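Omodar Play Kitchen Set – Set-up and Care Guide

Section 3: Laying out the set

Read this before the first play session. Takes 15 minutes, 20 if the parts are still bagged.

3.1 Before you start

1. Clear the table. Wipe it with a damp cloth, then dry it.
2. Open the bags over the table, not over carpet. The fruit pieces roll.
3. Check every piece for cracks or sharp edges. Damaged piece – set it aside and contact Odari parts service. Do not glue.
4. Wash all pieces once in warm soapy water. Rinse. Air dry overnight if you can.

CAUTION: Adult set-up only. Bags and ties go in the trash before children come to the table.

3.2 Cookware first

1. Pot and frying pan go together on one side. These are the biggest dark pieces, easy to find.
2. Spatula rests in the frying pan. Head or handle in, doesn't matter.
3. Colander next to the pans, open side up. Leave room for small hands to reach the handle tabs at both ends.
4. Saucepan on the other side of the table. Keeps two kids from fighting over one stove.

Note: if your table has holes in the top, keep small pieces away from them. Check underneath when you pack up. 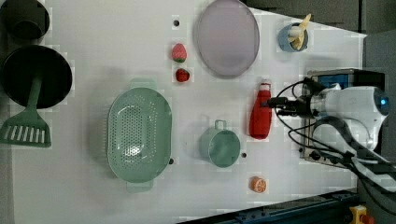
Leave gaps. Pieces shoud not be stacked at this stage, and nothing needs to line up. Children will move it all within a minute anyway.

3.3 Food and tableware

1. Oval plate flat on the table, near the food.
2. Strawberries beside the plate, loose.
3. Long foods can stand in the light-blue cup. If the cup tips, lay the food down instead.
4. Orange slice toward the front edge, cut face up so the segments show.
5. Red squeeze bottle on its side. Standing is fine too but it gets knocked over a lot.

CAUTION: Toy food is not food. Do not fill the bottle, cup or pans with anything edible. Do not put any piece on a real stove, in an oven or in a microwave.

3.4 Putting away

1. Small foods into the colander.
2. Saucepan inside the pot. Don't force it – if it sticks, twist gently.
3. Plate and spatula flat at the bottom of the storage bin, pans on top.
4. Lid on. Store dry, out of direct sun. The colors fade on a windowsill.

Note: the Lirna bin fits the full set. The older MacKinnon bin is to shallow for the pot, so leave the lid off or keep the pot separate.

3.5 Missing pieces

Look in the pot first. Then under the table. Still missing – order by part name from Odari, item list 2,159. Single foods ship in a padded envelope, cookware in a box. Phone line is closed Wednesday.

Section 4 covers cleaning and stain removal.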